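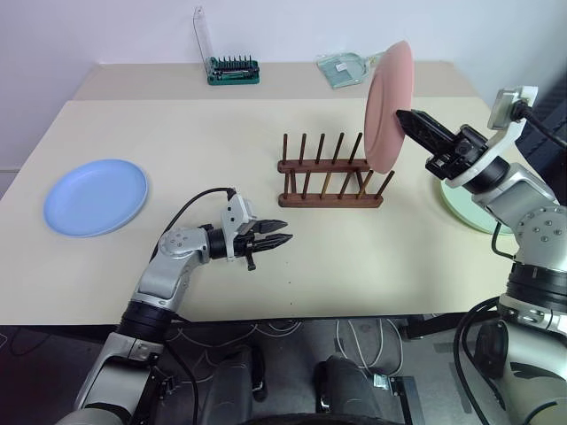

A reader wrote in to ask whether a hayloft can simply be floored over and used as a bedroom. In most cases it can't, at least without work on the joists first. Loft floors were built for loose hay spread evenly, and many have been cut or notched since then. Have the joists measured before you plan anything upstairs.

Do I need a permit to convert a barn?
Almost always. A change from farm use to living space is a change of occupancy, and the building office will want drawings even if you leave the outside walls alone. Call before you buy materials. Some counties also want a septic review, and that can take longer than the permit itself.

Is my barn worth keeping?
Look at the sills and the post feet first. Rot there is common and can be repaired. A frame that has spread at the plates is harder to fix. Old siding tells you very little either way.

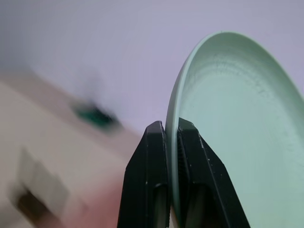 Pale green plate, held upright

What was the Sakamoto barn?
It is the one we get the most mail about. It stands on the Tutgate road and was converted in two stages. The threshing floor became one open room with the kitchen at the north end, and the cow bays became two bedrooms and a bath. The big doors were kept and fixed open, with glass set behind them.

Can I keep the frame visible indoors?
Yes, if the insulation goes outside the frame. The usual way is to sheathe over the posts, add rigid foam, and put new siding over that. The walls get thicker, so window and door trim has to be built out to match. Allow for this at the eaves too, or the overhang will look too short.

How are barns heated once converted?
Floor heat suits tall rooms. Wood stoves are popular, but a single stove will not warm a loft and a ground floor evenly.

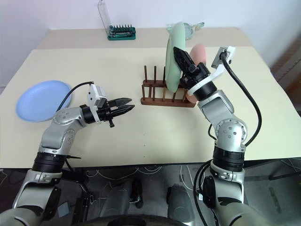
Page last changed: 26/02/2022

Do you do site visits?
Within 20 miles of Tikgate, yes. The fee is $200, or $400 if you want a written report with sketches of the frame. We do not visit in deep snow because we can't see the foundation.

What should I have ready for a visit?
Clear a path along the inside walls and move anything stacked against the posts. A ladder tall enough to reach the loft helps. Old photos are useful, even poor ones.

Where can I find replacement timbers?
Try salvage yards before ordering new. Fovura stocks hand-hewn beams and will cut them to length, but the longer pieces sell quickly. Check any old timber for nails and for powderpost beetle.

When is the next open barn day?
In September. The date goes on the events page once the owners agree on it.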